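Old paper files: what to keep and what to clear out

The records clear-out at the Indthorpe office starts in February. Every team has been given a share of the shelves, and the list is pinned up by the kitchen. Please look at your share before the month begins, as the shredding firm, Pesonen, needs to know how many sacks to bring.

The basic rule has not changed. Signed contracts stay. Supplier invoices stay until the accounts team releases them. Printed emails, old phone lists and spare copies of meeting notes can go. If a file has no date on it, put it on the query pile and Shahla Hashemi will go through it.

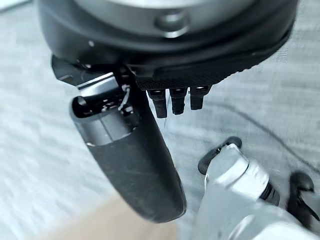

Nilton Benavides asked whether training certificates count as personnel records. They do. Leave them in the personnel files, even when the person has left the company.

Last year's clear-out filled 17 sacks, and a good part of that was duplicate delivery notes from the Ludach warehouse. Those are now scanned when they come in, so the paper copies can be shredded after two months. Take out staples only if they are the heavy kind. Plastic sleeves must come off, and so must binder clips.
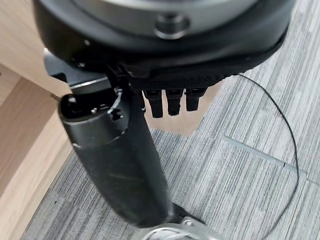 Could we please have the labels sorted out first, wrote Léonie Chauvin, because half of the Pulico files still carry the old project number and people will throw out the wrong ones. New labels have been ordered, 500 in all, and will be at the front desk. Write the project name, the first year and the last year. Use black pen, as the blue fades.

Box files are easier to handle when they are no more than two-thirds full. Split the thick ones and mark them 1 and 2.

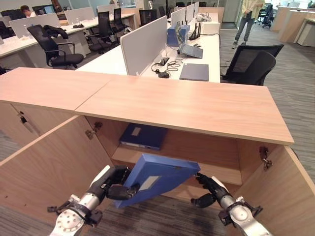
A box file coming out of the cabinet, with another on the shelf inside.

Cabinets should be locked again by 5:30 p.m. Keys go back to Ibsa Ayele, who will also have the spare for the tall cupboard in the hallway. Anything marked confidential goes straight into a sealed sack and does not wait on a desk overnight. 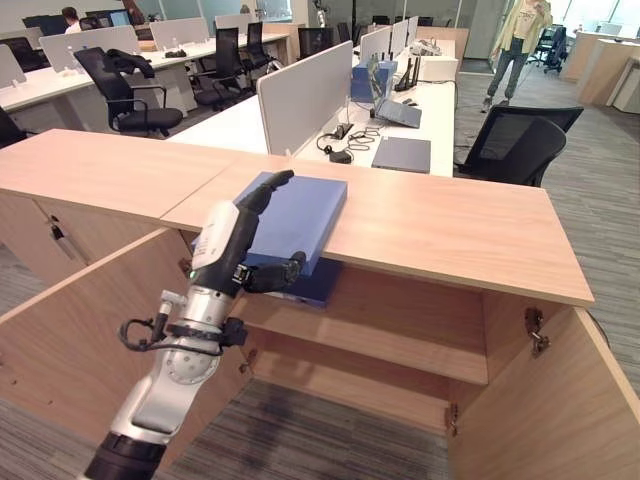
Blue box on the cabinet top.

Empty box files in good shape can be used again. Stack them in the post room with the old label peeled off. Broken ones go in the general waste, as the metal parts can't go in with the paper. Questions about what to keep should go to Nazanin Alipour before the file is shredded.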